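Narnar Paper Straws, Standard Bore, 200 or 300 Count

Item 3649
Made by Pimunen. Packed and shipped by Narnar.

A paper straw has one job, and most of them resign from it partway through an iced coffee. The Narnar Standard Bore is made for people who have been let down before: cafe owners, school fairs, anyone hosting a child's birthday with a drink that takes longer than four minutes to finish. It is a plain white straw. It does not have stripes, because stripes cost extra and nobody's lemonade has improved for having them.

The wall is three layers of paper, wound on a spiral and glued with a starch adhesive that has no particular taste. We have checked this more often than we would like. The ends are cut square and pressed, so the first sip doesn't leave a little collar of fuzz on your lip. If you chew your straws, and you know who you are, you will get a shorter evening out of these than the patient drinker beside you.

How long do they last?

In cold water, a good long while. In soda, a bit less, as bubbles work their way into the seam. In a milkshake, it depends how thick you make it and how hard you pull. In hot tea we make no promises and would like to know what you are doing. Expect the straw to soften a little at the waterline before anything else gives. Turn it over and you have, in effect, a second straw.

Sizes and counts

Standard Bore comes in a 200 count box for homes and a 300 count box for counters. Both use the same straw. The 300 box has a tear-off front that works as a dispenser, and a lid for closing it again, which we mention because our last box had the first and lacked the second, and we received letters.

For smoothies and anything with tapioca in it, look at the Paltar Wide. Pushing a tapioca pearl up a Standard Bore is possible once. For short glasses there is the Paltar Stub, which is the same straw with less ambition.

Wrapped or loose?

Both. Wrapped straws come in a thin paper sleeve printed with nothing at all. Loose straws come in an inner bag inside the box. Health rules vary from place to place, so ask whoever inspects your counter before ordering a pallet of the wrong one. Wrapped boxes are a touch larger on the shelf, and the sleeves will turn up under your refrigerator until the end of time.

Storage

Keep them dry. A paper straw is patient about heat and cold but takes steam personally, so the shelf over the dishwasher is a poor choice, and so is the one over the espresso machine, where everybody puts them. Stand a day's worth in a container on the counter and leave the rest in the closed box. Tall containers beat wide ones — in a wide one the straws fan out, lean, and wait for a sleeve to catch them.

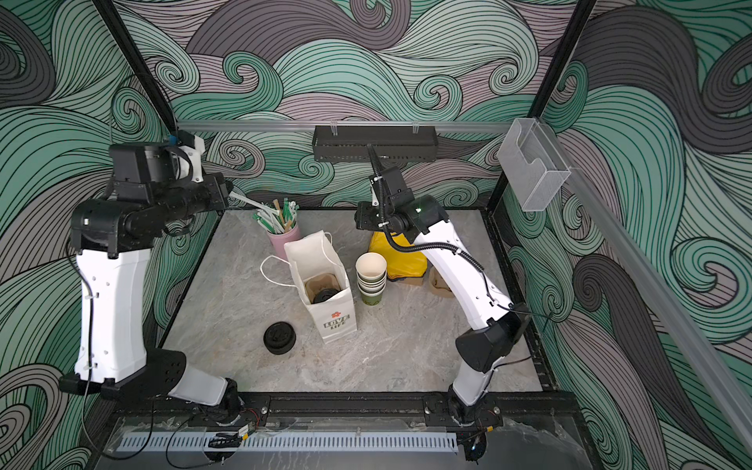
Refill the container when it runs low, and wash it now and then. Let it dry all the way before the straws go back in. A damp puddle at the bottom will soften every straw from the foot up, and your customers will blame us.

Disposal

The straws can go in home compost, where they disappear faster if you snip them up first. Whether your city takes them in its green bin is between you and your city. They should not go in paper recycling once they have been in a drink.

Ordering and shipping

Orders of 15 boxes or more ship free from the Rweyemamu warehouse. Smaller orders ship at cost, and straws weigh next to nothing, so cost is mostly the price of moving air around the country. You can mix wrapped, loose, Wide and Stub boxes to reach the 15.

The 200 count wrapped box is out of stock and will be back in February. The loose one is on the shelf now, as is everything in the 300 count.

Returns

Unopened boxes can come back for a full refund. Opened boxes can come back if something is wrong with the straws. Single straws cannot come back, though two people have tried.

Page updated 2026-01-05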